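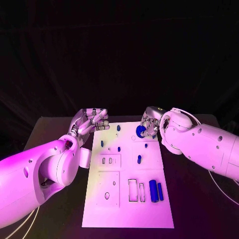

I have wanted to see inside the Tonton cheese works ever since we moved to Mahawong, and last week I finally got my chance! They open the doors to the public once in May and once at the end of summer, and in May I had a cold and couldn't taste a thing, so I gave my ticket to my sister. She came home with a wheel of smoked something and would not stop talking about it.

So this time I was there early. Parking is in the hay field across the road (wear real shoes, I wore sandals and regretted it before I even reached the gate). Tickets are 3 dollars, kids get in free, and you get a paper hat that you have to keep on the whole time. Mine kept sliding down over my glasses. There is no way to look good in that hat.

The tour starts in the milk room, where the trucks unload. Our guide had worked there since high school and she talked fast, so I missed a lot of the part about testing, but I did catch that the milk comes from farms up on the Gakberg side, where the grass stays green longer. Then you go through a plastic curtain into the make room and oh my goodness, the smell. Warm and sweet and a little sour, like a buttered roll somebody dipped in yogurt. I loved it. The man next to me did not love it and waited outside.

We got to watch them cut the curd! They pull these big wire frames through the vat, slow and steady, and the whole thing goes from looking like pudding to looking like wet popcorn. The guide passed around a bowl of fresh curds, still warm, and they squeaked so loudly that the kids in our group got the giggles. I went back for more twice. After that comes the pressing, which was mostly us staring at metal hoops while water dripped out, and I could have skipped it.

My favorite part was the cave. It's a long brick cellar dug into the hill, built as a root cellar and kept at a temperature that had me wishing for a sweater, with shelves of cheese right up to the ceiling. Every wheel gets turned and brushed by hand. The oldest ones look like rocks you'd find in a creek, all brown and dusty. They hold 100 wheels back every year for the long-aged Mahawong Reserve, and this year they lost 82 pounds of it to a bad batch of rind mold, which made the whole group groan out loud.

Tasting is at the end, in the tent. You get 3 samples with your ticket and you can buy more. I had the plain young one (fine, a bit rubbery), the caraway (yes!) and the Reserve, which has those little crunchy bits in it and tastes almost like caramel. I bought a wedge of the caraway and a much smaller wedge of the Reserve, given what it costs.

Lunch was grilled cheese from the Traneo truck, on thick sourdough with pickled onions. The line was long and they ran out of tomato soup just before I got to the window, so go before noon if you want soup. The picnic tables by the pond have shade, the ones by the barn don't.

I've already eaten all the caraway, standing up, in front of the fridge. The Reserve is wrapped in wax paper in the bottom drawer behind the carrots, and my sister does not know it's there.

Posted 23 Aug 2024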